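Chapitre 4
Tri et rangement des contenants de médicaments à domicile

Objectifs du chapitre
Distinguer conditionnement primaire et contenant de regroupement.
Choisir un critère de tri et s'y tenir.
Organiser un plan de travail pour la vérification des flacons.
Tenir à jour la fiche d'inventaire.

4.1 Position du problème

Le rangement des médicaments au domicile relève de deux exigences difficiles à concilier. La première est l'accès : le flacon doit être retrouvé sans recherche, y compris par une personne qui ne l'a pas rangé. La seconde est la séparation : deux spécialités d'aspect voisin ne doivent pas pouvoir être prises l'une pour l'autre. Les flacons ambrés à bouchon blanc posent le problème de façon aiguë, car leur teinte et leur forme varient peu d'un produit à l'autre. Seuls l'étiquette, le format et le contenu les différencient.

L'enquête Arnlow, dont les résultats sont repris au chapitre 12, a porté sur 457 foyers et 1 156 flacons. Anong Chantharasri y relève que les erreurs de rangement se concentrent sur les contenants de même couleur conservés en vrac dans un tiroir unique. Fraser Skinner, dans son commentaire de la même enquête, insiste sur l'absence de tout critère de tri explicite chez la plupart des répondants.

4.2 Définitions

Conditionnement primaire : récipient en contact direct avec le médicament (flacon, tube, plaquette). Il porte l'étiquette et ne doit pas être remplacé par un autre récipient.

Contenant de regroupement : bac, boîte ou panier recevant plusieurs conditionnements primaires. Il n'assure aucune protection pharmaceutique ; sa fonction est uniquement spatiale.

Critère de tri : propriété unique selon laquelle les flacons sont répartis. On retient le plus souvent le destinataire, la fréquence de prise ou le format. Le croisement de deux critères dans un même bac est à proscrire.

4.3 Choix des bacs

Un bac translucide permet de constater la présence d'un flacon sans manipulation. Les parois rigides et les angles arrondis facilitent le nettoyage. La hauteur doit rester inférieure à celle du plus petit flacon, bouchon compris, lorsque la prise se fait par le haut. L'emploi de deux teintes de bac constitue un repère secondaire utile, à condition que la correspondance entre teinte et critère soit inscrite sur la fiche d'inventaire.

4.4 Plan de travail

Le tri s'effectue sur une surface plane, dégagée et bien éclairée. Les bacs sont placés au fond du plan, les flacons à examiner au premier plan. Un flacon ouvert est refermé avant la prise du suivant. Toute gélule trouvée hors de son flacon est écartée et remise au pharmacien ; elle n'est jamais réintroduite dans un contenant, même si sa provenance paraît évidente.

Figures 4.1 et 4.2. Flacons à bouchon blanc et bacs translucides sur un plan de travail en bois. 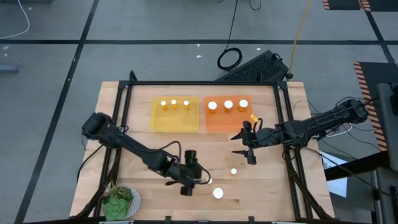
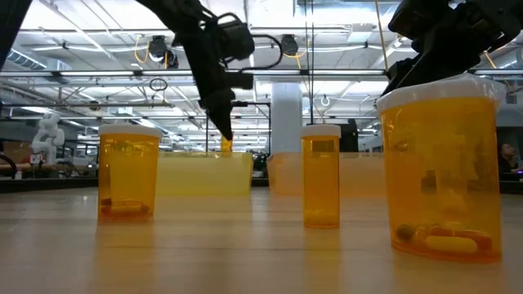
4.5 Fiche d'inventaire

La fiche accompagne les bacs et non les flacons. Elle comporte, pour chaque ligne, le nom de la spécialité, le dosage, la date de péremption, le bac d'affectation et la date du dernier contrôle. Le modèle Umis, reproduit en annexe, ajoute une colonne pour la date d'ouverture, indispensable pour les préparations à durée de conservation réduite.

Le contrôle complet a lieu une fois par an, de préférence en décembre, et après toute modification d'ordonnance. Les lignes correspondant à des flacons retirés sont barrées sans être effacées. La section suivante traite du retour en pharmacie des produits périmés et du sort des flacons vides.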